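Jarkari (card set)

Jarkari is a hockey trading card set issued by the publisher Vavis. The base set has 300 cards and is much loved among people who trade by mail, largely for its cheerful full-color backs and its wonderfully stubborn short prints – the last 2 cards on the checklist are famous for holding up otherwise complete binders.

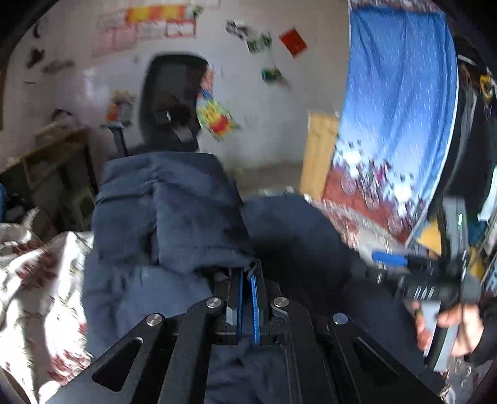
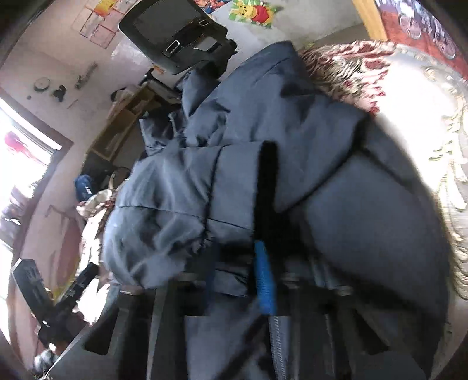
According to Zastus, the short prints are overrated, and the real joy of the set lies in the goalie cards, which turn up in nearly every trade package and still look terrific in a nine-pocket page.

Design

Fronts carry a borderless action shot with the player's name running up the left side. Backs give full career totals, a small portrait and one line of trivia, and the trivia alone has won the set plenty of fans! Card stock is thick and uncoated, so corners soften quickly if cards are stored loose.

Parallels

A silver parallel covers the whole base set, with 490 copies of each card. The numbering is stamped on the back, very faintly, and early traders often mailed silvers off as ordinary base cards.

Reprint

In April 2021 the printer Spahić produced a boxed reprint limited to 800 boxes. Reprinted cards have a gray checklist number in place of the original red – a handy thing to know when sorting a mixed lot.

See also: Short print; Parallel card; Want list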